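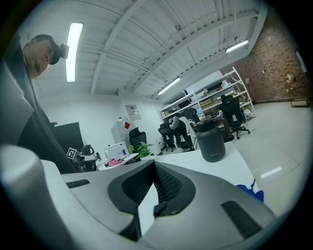

Hand-held gripper at a desk in the Arkberg workshop.

Open day hosts and visitors wanted
Arkberg, Kimidside site
Paid and unpaid places, May

Arkberg is looking for people to take part in its spring open day at the Kimidside workshop. We need two kinds of participants: paid floor hosts, who will help run the demonstrations, and visitors, who will try the hand-held grippers and give us their opinion of them. You do not need a technical background for either one. Please read the section that applies to you before you fill out the form.

About the open day

The workshop will be open from 10 a.m. to 4 p.m. The day is split into a morning session and an afternoon session, with the floor closed between noon and 1 p.m. Each session takes 30 visitors. Entry is by booking only, and we can't take people at the door.

Arkberg builds tools and fixtures for teaching robot arms to handle everyday objects. A person holds the gripper, does a task with it by hand, and the recording is used later to train an arm to do the same kind of task. At the open day you will see this work done at the desks where we do it the rest of the year. The people at the desks will be our regular operators, and they will be doing regular tasks: folding cloths, moving cups and jugs, putting small items into boxes, clearing a desk.

Zindton, which makes the joints and motor housings for our larger arms, will have a table near the entrance with parts you can pick up. Henao will be showing its sorting software on a screen at the back of the room. Both have their own staff and are not part of the hiring described here.

Paid floor hosts

We are hiring hosts for one day of work plus a paid training evening. Hosts are the first people visitors talk to, and they stay with a small group through the whole session.

What you will do:
Check visitors in against the list and hand out badges.
Walk your group from desk to desk on the schedule you are given.
Show each visitor how to hold the gripper, where the fingers go, and how to open and close it.
Reset the desk between turns, which means putting every object back on its mark.
Collect the feedback sheets and make sure the desk number is filled in.
Tell an operator right away if a gripper stops responding or feels hot. Do not try to fix it.

What we are looking for:
You are 18 or older and can legally work in the United States.
You can stand and walk for most of a six-hour day.
You can explain a simple step several times in a row and stay patient about it.
You speak clear English. A second language is useful, especially Spanish or Vietnamese, and there is a space for it on the form.
You can lift a box of 30 pounds. If you can't, say so on the form and we will put you on check-in, where there is no lifting.

Experience in a museum, a store, a school or a restaurant counts as much as experience in a shop or lab. Several of last year's hosts had never touched a robot before the training evening.

Pay is $345 for the open day and the training evening together. Both are required. Lunch is provided on the open day and parking is free in the lot behind the building. This is temporary work and there is no promise of further hours, but we do call past hosts first when a demonstration comes up.

The training evening runs from 5:30 to 8 p.m. in the week before the open day. You will get the schedule, try every demonstration yourself, and practice with other hosts playing the visitors. You will also get a short safety talk about the arms. Hosts are not asked to operate an arm at any point.

Visitors

Visitor places are free and unpaid. You can come alone, with a friend, or as part of a group of up to six. Schools and clubs with larger groups should write to us first so that we can split the group over both sessions.

A session lasts two hours. In that time you will:
See a short demonstration of a task done by hand with the gripper.
Try the same task yourself, with a host next to you.
Watch an arm attempt the task from earlier recordings.
Fill out one sheet about comfort, weight, grip and anything that got in your way.

The arm does not always succeed, and we run it anyway. If it drops the cup, the operator will reset it and try again if there is time.

The sheet is the part we need most. We are changing the grip pad and the balance of the hand-held tool later this year, and we want comments from people with different hands and different jobs. Left-handed visitors are very welcome, as are people with small hands, and anyone who has trouble gripping things for a long time. You can stop at any point and sit out a task without giving a reason.

Visitors must be 12 or older. Anyone under 16 has to come with an adult, and the adult needs a booking too. Visitors under 16 may use the hand-held gripper but must stay behind the yellow tape while an arm is moving.

Recording and privacy

The grippers have cameras. While a gripper is switched on it records the desk and often the room behind it, including people who happen to be there. Everyone who enters the floor, hosts and visitors both, signs a recording form at check-in. A parent or guardian signs for anyone under 18.

Footage from the visitor turns is kept for 2 months for checking the equipment and is then deleted. It is not used for training an arm unless you tick the separate box that allows it. Leaving the box empty makes no difference to your place. We have 1,978 visitor turns on file from people who ticked it at earlier demonstrations, and if yours is one of them and you have changed your mind, write to us and we will remove it.

If you don't want to be recorded at all, you can watch from the front room, where there is a window onto the floor. Mark this on the form, because the front room has few seats.

Getting in and getting around

The workshop is on the ground floor and there are no steps from the parking lot. The floor is tile and can be slick if people come in with wet shoes, so please use the mat. There is an accessible restroom next to the front room. Most of the desks are at sitting height and one can be raised for standing.

The room gets loud when several arms are running. Ear protection is available at check-in. The first hour of the afternoon session will be run with one arm at a time for visitors who prefer less noise; choose "quiet hour" when you book.

Wear closed shoes. Tie back long hair and leave scarves, loose bracelets and long necklaces in the lockers. Food and open drinks stay in the front room. Drinks with a closed lid are fine on the floor if you keep them off the demonstration desks.

How to apply or book

Both forms are on the Arkberg website under Open Day. Choose "Host" or "Visitor" on the first page.

For host applications we ask for your contact details, the hours you are free, and a few lines about a time you had to explain something to someone. No resume or cover letter is needed. We will call everyone we would like to meet and hold a 15-minute talk by phone. Host applications close at the end of April, and we will answer every one, including those we turn down.

Visitor bookings stay open until both sessions are full. You will get an email with your session, your group number and a map. If your plans change, please use the cancel link in that email so the place can go to someone on the waiting list.

Past hosts and past visitors may apply again. Employees of Arkberg, Zindton and Henao can bring family as visitors but can't be paid as hosts.

Questions about access, group visits or the recording form can be sent through the contact page with "Open Day" in the subject line. We answer within two working days.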